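4.2 Equipment Planning and Cost Allocation

The budget for the Gandorcombe cell was fixed before the task set was final, so the purchasing order had to be worked out from the task classes instead of from individual tasks. We grouped the planned tasks into 4 classes by the kind of contact they require: free-space transport, pick and place of rigid objects, handling of slender tools, and insertion. Each class was then assigned a minimum equipment list. An item that appeared on more than one list was charged once, to the class with the tightest requirement for it.

Slender tools drove most of the gripper cost. Pens and markers are cheap and easy to replace, but they are held by a short length of a curved barrel, and a small error in finger alignment becomes a large error at the far end of the tool. The wrist camera view in Figure 3 is typical of what the operator and the policy have to work with in this class. The fingers enter only at the lower border of the view, and most of the visible area is taken up by the object and the work surface.

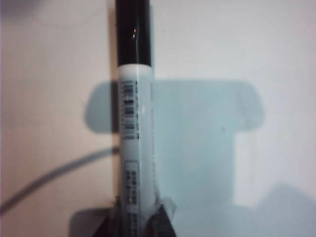
Figure 3. Wrist camera view of the slender-tool class: marker with a black upper section and white barrel, held between two dark gripper fingers. Printing on the barrel is not legible.

Two planning decisions followed from views of this kind. The first concerned the camera. Image quality at short range was enough to locate the barrel and the boundary between its black and white sections, but it did not resolve printed text. A higher-resolution wrist unit was priced and then dropped from the first order, as none of the 4 classes depends on reading labels. The mounting plate was specified with a spare hole pattern so that a different unit can be fitted later without a new plate.

The second decision concerned lighting. Broad, soft shadows fall across the pale surface behind the marker, and their edges can compete with the outline of a dark finger. We had first entered lighting as part of general room costs. It was moved to the cell budget and given its own line, with diffuse panels quoted by Clametti as a set.

Finger pads were treated as consumables. The plan allows 26 pad sets for the first project year, including 2 held back for calibration checks. Fingers themselves were ordered as spares at the same time as the gripper, under the Rathore quotation, to avoid a second shipping charge. Cables were also budgeted as consumables, along with clips and sleeves for routing. Lead time on the gripper was quoted at 19 weeks, the longest of any item, and set the start date for the whole cell.

The resulting order was split into 2 stages. Stage 1 covered the arm, gripper, wrist camera, work surface, and lighting. Stage 2 covered the insertion fixtures and any camera upgrade, and was left open until the Orkness pilot reported its wear data in November. Costs that could not be assigned to a class, mainly safety inspection and operator training, were divided equally among the 4 classes. This rule overstates the cost of free-space transport, which needs little training, and the per-class totals in Section 5 should be read with that in mind.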